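Die Luftfeuchte im Schlafzimmer lag den ganzen Januar über 60 Prozent, also habe ich den alten Hygrometer-Logger von Bisgaard wieder ausgegraben. Messintervall fünf Minuten, Auswertung als CSV. Nach Abzug der Aussetzer blieben 2.471 brauchbare Datensätze.

Auffällig ist der Verlauf nach Mitternacht: Die relative Feuchte steigt gleichmäßig bis kurz vor sechs, die Temperatur fällt parallel dazu. Stoßlüften am Abend verschiebt die Kurve nur – die Steigung bleibt gleich.
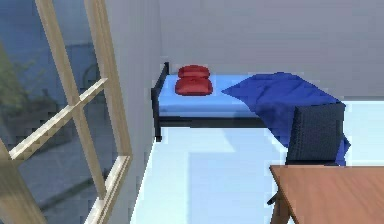

Wie lange sollte man morgens lüften? Bei Außentemperaturen unter fünf Grad reichen mir sechs Minuten mit ganz geöffnetem Fenster, danach kühlen nur noch die Wände aus.

Ditte Ingvarsson hat mir zur Kalibrierung die Salzmethode empfohlen. Gesättigte Kochsalzlösung, dichte Dose, zwölf Stunden warten, Sollwert 75 Prozent. Mein Logger zeigte 72. Den Offset rechne ich jetzt im Skript dazu.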